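Home | News | Reports | Members | Contact

Print this page | E-mail this release

Filed under: Press Releases, Consumer Goods, Household Storage

FINSIDE QUESTIONS "STAYS FRESH" CLAIMS ON HOUSEHOLD CANISTERS

Consumer group says sellers are asking shoppers to take a lot on trust

WOSCOMBE – Finside, the independent consumer testing group, today called on makers of kitchen and pantry containers to back up the freshness claims printed on their packaging or take them off. The call follows a review of 1022 product listings, carried out by the group's Woscombe office and finished in February.

Of those listings, 164 promised that food would stay fresh for a stated length of time. Finside wrote to the seller behind every one of the 164 and asked for the test results. Five sent something back. Two of the five sent results that described the food used, the room temperature and how often the lid was opened. The other three sent sales brochures.

"We would like to believe that a lid can keep crackers crisp for half a year," the group said in a statement. "We asked to see how anyone knows that, and mostly we got silence. A shopper standing in an aisle has even less chance of finding out than we do."

Finside does not say that the remaining products fail. It says there is no way to tell, and that a number on a label ought to come from somewhere.

The wording itself is part of the trouble. Listings used "airtight," "air-resistant," "sealed" and "fresh-lock" as if they all meant the same thing, sometimes within a single paragraph. Several used "airtight" for a lid that the instructions, farther down the page, said should not be used for liquids. A lid that leaks soup may still be fine for rice, but the group doubts that most buyers read that far.

One line singled out in the review is the Carrillo pantry range, which is sold with the phrase "up to 5 times fresher." Finside asked fresher than what. The reply said the comparison was with "ordinary storage," and a second letter asking what ordinary storage meant has not been answered. The group notes that an open bowl on a counter is ordinary storage in plenty of homes, and beating it is no great achievement. 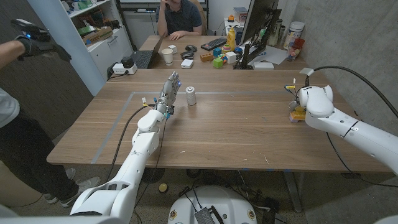
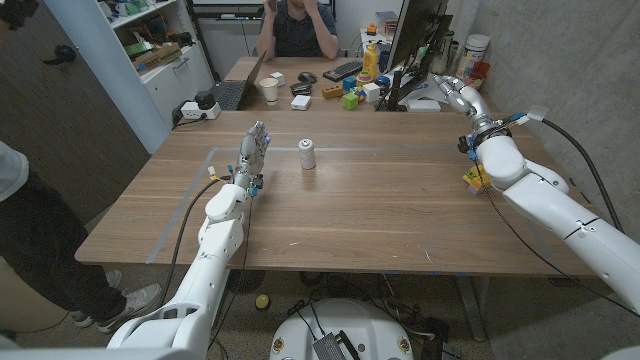
Tabletop work with white robotic arms. Finside's review covered printed claims and online listings.

Gravix, which makes screw-top and clip-top containers, was one of the two companies to send full results. Its tests were run on dry cereal only, and the company's packaging shows cereal, coffee, flour and brown sugar. Finside accepts the cereal figures as far as they go. It is less willing to accept that coffee and brown sugar behave like cereal, and has asked Gravix to name the tested food on the label. Gravix has said it will look at the request when it next reprints its packaging, but gave no timetable.

The group is also wary of the industry's favorite answer, a voluntary seal of approval. A seal paid for by the companies that carry it tells shoppers that a fee was paid. Unless the test method is published, and the products are bought off the shelf by whoever does the testing, Finside sees little reason for anyone to spend extra on a container that has one.

Finside is asking sellers for the following:

- State the food that was tested, by name, next to any freshness figure.
- Say what the product was compared with when using words such as "fresher" or "longer."
- Use "airtight" only for lids that have passed a leak test.
- Publish the test method online, free of charge and without a sign-up form.

Shoppers who want to check the containers they already own can do so with little trouble. Put a folded paper towel inside, close the lid, and hold the container upside down under water in the sink for a minute. A damp towel means the lid lets water through. The check says nothing on how long coffee will keep, and Finside does not claim otherwise.

The full review, with the list of sellers contacted and the replies received, can be read at the Woscombe office or requested by mail. Printed copies are free to members. The office will hold an open session on Saturday for residents who want to bring in a container and have the lid checked. Containers should be empty and clean.

ABOUT FINSIDE

Finside tests and reviews household goods and is paid for by member subscriptions. It takes no advertising and does not accept free products from manufacturers.

E-mail this release | Print this page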